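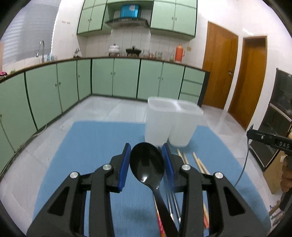 Sección de Menaje y Cocina Compartida – Asociación Vecinal Grurkwood

Ordenar los cubiertos: galería

Esta página recoge el repaso de los utensilios de la cocina compartida de Grurkwood. El trabajo se hace dos veces al año, una en verano y otra en octubre, y consiste en sacar lo que hay en los cajones, separarlo por tipo y material y devolverlo a su sitio. La cocina la usan el grupo de comidas de la asociación y el taller de cocina Mussa, y con tantas manos los cubiertos acaban mezclados.

Publicado el 26 de julio de 2021.

Sobre la esterilla

Cuchara negra de plástico, palillos finos de metal y un palillo rojo con dibujo, juntos. Al lado, los palillos de madera clara, todavía sueltos. Detrás, los dos recipientes blancos translúcidos, de esquinas redondeadas.

Para clasificar se extiende la esterilla azul claro en el suelo. La encimera se queda corta cuando se vacían varios cajones a la vez, y sobre un color liso se distinguen bien las piezas delgadas.

Cómo se separan las piezas

Palillos de madera. Se emparejan por largo y por tono. Los que tienen astillas o la punta abierta se retiran. Los que se quedan sin pareja pasan a la bolsa de sueltos, que se vuelve a mirar en el repaso siguiente – a veces el compañero aparece en otro cajón.

Palillos de metal. Van aparte de los de madera. Se guardan tumbados, con las puntas hacia el mismo lado.

Palillos decorados. Se lavan a mano, con esponja blanda. El estropajo levanta el dibujo. Si la pintura ya salta, no se usan para comer.

Cucharas de plástico. Se revisa el borde y el cuello, que es por donde suelen abrirse. Las que están marcadas por el calor se descartan. Las de servir se guardan separadas de las de mesa.

Inventario

En el listado de julio constan 56 pares de palillos y 13 cucharas de servir. El máximo que admite el armario bajo es de 90 pares, así que por ahora no hace falta más espacio. La próxima compra se pedirá a Jeltitz, como la anterior, y se limitará a palillos de madera.

Normas para quienes usan la cocina

Todo se guarda seco. La madera húmeda en un cajón cerrado coge olor en pocos días.

No se dejan cubiertos en remojo de un día para otro.

Si se presta material al local de Drerkavbridge, se apunta en la hoja de la puerta: qué sale, cuántas piezas y cuándo vuelve. En el último préstamo faltaba la fecha de vuelta y hubo que llamar 2 veces.

Los utensilios propios que se traigan de casa deben llevar una marca en el mango. Los que no la lleven se quedan en la caja de objetos olvidados hasta el repaso de octubre y después pasan al uso común.

Las etiquetas nuevas de los cajones están en la balda de arriba, junto al rollo de papel.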